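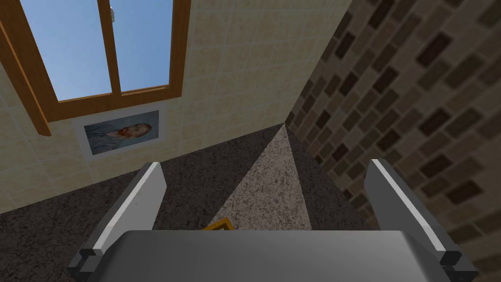
4.2 Demurrage and the optimism of the free period

Importers in our sample budgeted for duty with great care and for storage hardly at all. Of the 525 container files we obtained from Ternach, a mid-sized forwarder, 419 carried at least one demurrage or detention charge, and almost 90 of those charges were later disputed. The disputes make lively reading. A recurring argument holds that a container cannot be late if the consignee was unaware of its arrival, a theory the terminals have so far declined to adopt.

We coded each charge by the party named as responsible in the first email of the thread. The carrier blamed the terminal, the terminal blamed the trucker, and the trucker, who tended to write the shortest emails, blamed the appointment system. Figure 3 in the previous section plots these attributions against the invoice amount. The larger the bill, the further away the culprit.

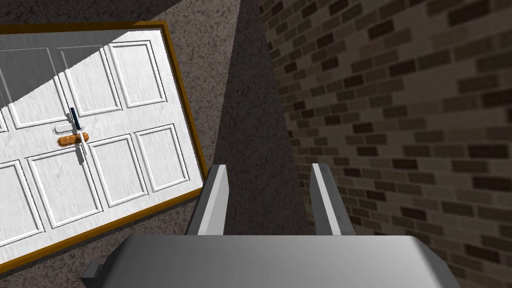 Working paper, section 4. Page last modified: March, 14:10

Free time was defined in 2 incompatible ways across the files. Peeters counted calendar days from discharge, while Zesurton counted working days from the notice of availability. Several importers used both carriers and applied whichever definition was kinder to them, a habit we have labelled selective calendaring in the codebook. Files under the Zesurton terms took longer to settle, chiefly over what counted as notice - an unread portal message did, a voicemail did not.
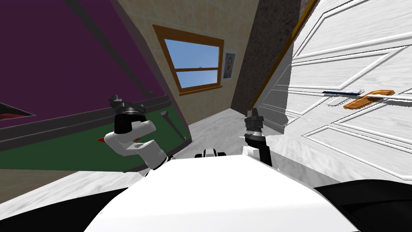
The same ambiguity affected the return of empties. Kikix, the depot operator, would refuse a container when its yard was full, and the detention clock continued to run in the meantime. Drivers kept refusal slips where they remembered to ask for them. Where a slip was on file we treated the charge as contested at origin; where it was missing we followed the invoice, which favours the carrier and probably understates the importers' grievance. They would want that recorded.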